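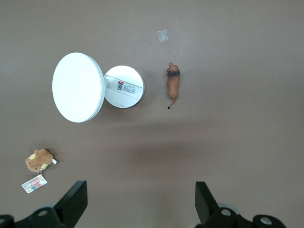
Small Objects on a Shared Table: What Gets Left and Where It Should Go
Student project report, Ponutari study house
2022-08-04

1. Background
The study house has one long brown table that everyone uses. It dates from the 1975 refit of the building and has no drawers. People put down whatever is in their hands, and by evening the small things have drifted into the middle. Our project looked at what kinds of things end up there and tried out a simple way of sorting them.

We left out books, laptops and coats, which already have a place. Anything that fits in one hand was included.

2. Method
In June we kept a log for 13 days. Each item found on the table at closing time was written down once, with a short description and a guess at its use. The log ended up with 168 entries. We then tried to agree on groups. The first version had too many, and half of them held a single thing, so we merged them into four.

3. Groups
3.1 Desk devices
Lamps, chargers and similar. These take up the most room for their size. The white folding one with the round head is a good case: even with its two round parts close together it lies flat and wide on the table, and the label with the QR code is much too small to help anyone who wants to know whose it is. We decided that devices should get a name sticker on the base.

3.2 Toys and key rings
This was the largest group, which we did not expect. It includes the lion with the dark mane, the plush keychain and several soft toys. People were attached to these and did not want them put away in a closed box. An open tray worked better.

3.3 Cups and cards
Cups were the main complaint in our survey, which 40 people answered. A clear cup with a lid and a black straw is easy to overlook against the brown tabletop and easy to knock with an elbow. Cards are the opposite problem. They are flat, they slide under other things, and a plain white one with only a small blue HUAWEI on it gives no clue about why it was kept.
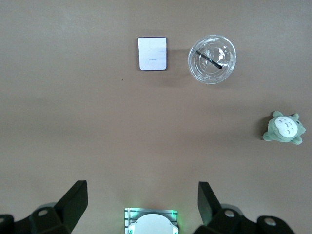 3.4 Scraps
Small bits of clear plastic, packaging, tape. We first planned to throw these out at closing time, but one piece was a part someone wanted back. Scraps now wait in a jar from Zisholm until Friday.

4. Trial
We set out trays labeled with the four groups, using a spare set from the Utirau supply room. Soft toys went back to their tray most reliably. Glasses and cups did badly, because the tray was at the wrong end of the table and the sink is at the other.

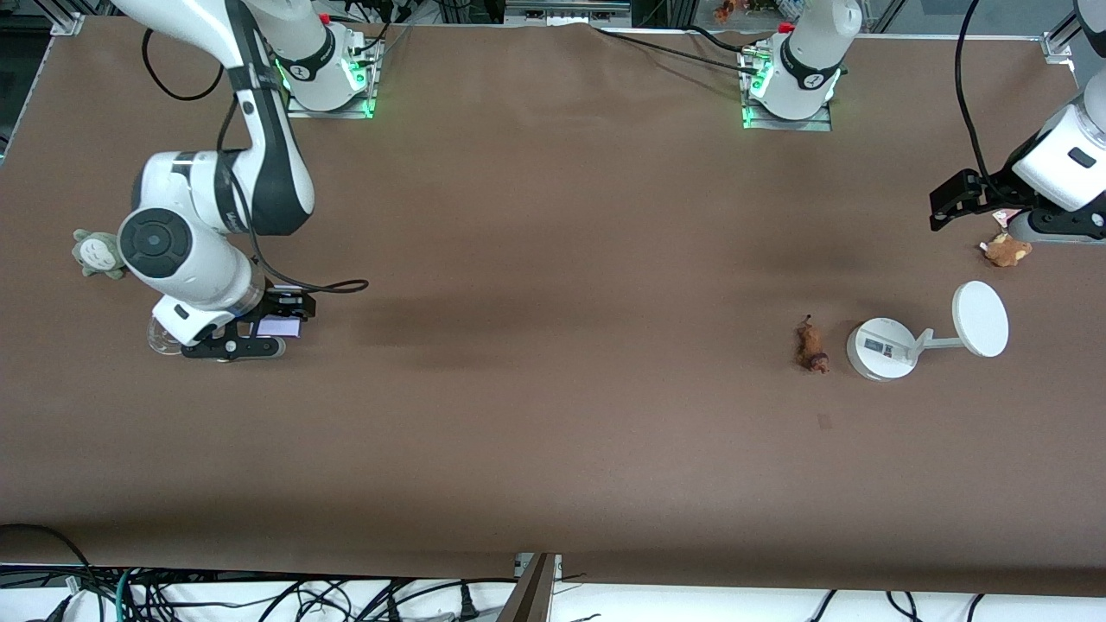 Moving the cup tray closer to the sink was the only change we made during the trial. It helped a little, but drinks were still left near the middle in the afternoon. Cards did better once we gave them an upright holder in place of a tray.

5. Problems
Some entries in the log are vague. "White thing, round" appears twice and we could not work out later what was meant. We also disagreed about key rings with a plush toy on them, which could count as keys. We put them with the toys.

6. Next steps
The trays will stay until the end of the term. The Um group has asked to use our list for their own room, and we have given them a copy of the log sheet with a new column for where on the table each item was found.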